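Bench News from Hatstead: our first weeks with the Lorkidix

24 April 2023

Those of you who have followed this newsletter for a while will remember that we promised to look properly at a two-arm kit before the spring was out, and I am happy to say we have finally kept our word. The kit is the Lorkidix, sold as a package by Montes, and it has been living on the long table at our Hatstead workshop long enough now for me to have some opinions about it, most of them kind.

Let me start with what you get for your money. The package is 2 arms with grippers, a camera for each wrist, a third camera meant for a fixed stand, the cables, and a license for the Hetow software that records everything the arms do. Montes also includes 3 remote support sessions, and I would urge you to use every one of them. We spent our first on a cable that I had plugged into the wrong port, and the very patient person on the other end was good enough not to sigh.

Pascal Ruppert did most of the setting up. He is much tidier than I am, and he had the arms clamped, leveled and talking to the computer by the end of an afternoon, which included a long stop for coffee and a discussion about where the power strip ought to go. The printed guide is clear for the first half and then gets rather brisk, so do keep the online version open beside it. The page on wrist camera cables is much better there.

What we wanted to know was how the kit copes with ordinary things, the sort you find in a kitchen drawer or a toy box. Neat little test cubes are all very well, but our readers mostly write to us about cups and boxes and awkward handles, and so that is what went on the table.
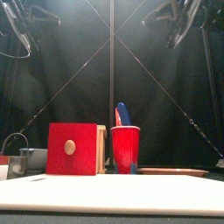
The view from the fixed camera, with both grippers up over the table.

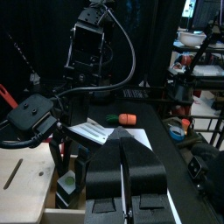 I have grown very fond of having more than one view to look at. The fixed camera tells you where everything is, and the wrist cameras tell you what the fingers are up to, and when a grasp goes wrong you nearly always want both. Hetow plays them back side by side, and you can step through slowly and leave yourself notes. We have saved 1,202 recordings so far and the software still opens them without complaint, although searching by note is slower than I would like.

Now for the grumbles, and there are only a few. The cables need more slack than you would guess, so leave yourself plenty before you tighten anything down. The grippers are happiest with something they can get well around – smooth, rounded things took us a good deal of practice. And the clamps want a thicker tabletop than the one I have at home, so measure yours first.

Montes is offering our readers up to 400 dollars off the full package if you order before September, and the support sessions are included at that price too. If you would like to try the arms before you decide, write to Pascal at the workshop and he will find you a time. Bring something from your own kitchen if you like – he enjoys a challenge, and there is always coffee.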